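Gripper fault halts packing trials at Vuledstead site

A fault in a set of hand-held grippers has stopped work on a box-packing project in Vuledstead for most of December, after one of the tools failed to let go when its operator released the trigger. The operator was treated on site for a bruised thumb and went back to work the same afternoon.

Mivunex, the company that runs the project, said it took all of its grippers out of use within the hour. It has since traced the problem to a return spring and to a software setting that hid the early signs of wear. Work has started again on a reduced schedule.

The grippers are worn on the hands. Operators use them in pairs to pick up cartons, place them in bins and take them out again, and the recorded movements are used to train packing robots for warehouse customers. Because the jaws of the tool close the same way a robot's would, the recordings can be used without much conversion.
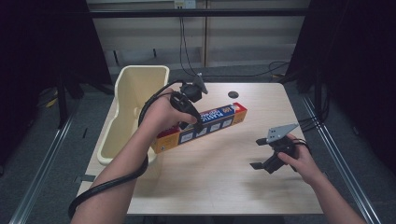
Carton handling with a pair of hand-held grippers at a Mivunex work table.

According to a summary of the incident that Mivunex sent to its customers, the fault showed up shortly after 2 p.m., near the end of a long run of carton placements. The operator lowered a box into a bin and let go of the trigger on the left gripper. The jaws stayed shut. When the operator reached across to free the box by hand, the spring released and the jaws snapped open, catching the thumb against the rim of the bin.

The summary says the operator should have unplugged the tool first. It also says the written instructions in use at the time did not mention this, and that the company accepts responsibility for the gap.

An inspection over the following days found that the return spring in the left gripper had lost much of its tension. The part is rated by its supplier, MacLeod, for 4,000 cycles between checks. Mivunex had been counting cycles in software, but the counter was reset every time a tool was unplugged and moved to another table. The gripper that failed showed a count of 683. Its true figure was well past the limit, though the company says it cannot work out an exact number from the records it has.

MacLeod said in a short statement that the spring performed as expected for a part of that age and that the check interval in its manual is correct. The supplier has agreed to stamp a date code on replacement springs so that they can be tracked without the software.

The second cause took longer to find. The control program compares the position of the two jaws many times a second and is supposed to raise a warning when they lag behind the trigger. Earlier in the year the warning limit was loosened after operators complained about false alarms on stiff cartons. With the looser setting, the slow jaws on the worn gripper did not trip the warning. A review of old recordings showed that the lag had been growing for weeks.
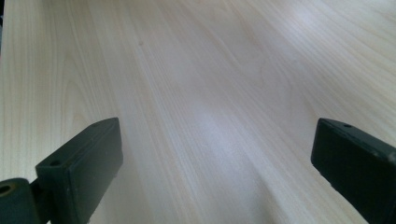

Each tool now has to pass an opening test before it goes back into service. The operator holds the gripper over the table with nothing in it, closes the jaws, and opens them to their full width. The program times the movement and locks the tool out if it is slow. The test is run at the start of a shift and again after every break, and the result is stored with the tool's serial number so that the record follows it from table to table.

Of the 51 grippers the company owns, those with springs past the check interval have been set aside for repair. The rest are being returned to the tables as they pass. Mivunex would not say how many it expects to scrap, but said that worn jaw pads and scuffed housings alone would not be a reason to retire a tool.

The warning limit has also been put back to its original value. Operators have been told to expect more alarms for the time being, and that they will not be marked down for the lost time. A new setting that adjusts for carton stiffness is being written and will be tried on one table before it is used on the others.

The stoppage has had a knock-on effect for Londuter, a parcel handling firm that was due to receive a trained packing system from Mivunex before the holiday peak. Delivery has been pushed back and the firm is packing mixed cartons by hand in the meantime. Londuter said it had not asked for compensation and that no equipment at its own depot was affected.

There is also a question over the recordings already made. Slow jaws change the timing of a release, and a robot trained on them may hold on to a box longer than it should. Mivunex is going back through the files from the failed gripper and removing those where the lag is above the restored limit. Files from other tools will be sampled, with a full review if the samples turn up the same pattern.

The written instructions have been changed as well. If a jaw sticks, the operator is to set the box down, keep the other hand clear, and pull the power plug before touching anything. A copy is now fixed to the wall by every work table. Operators were given a half-hour session on the new steps before they were allowed back.

Mivunex said the remaining repairs depend on when the new springs arrive from MacLeod.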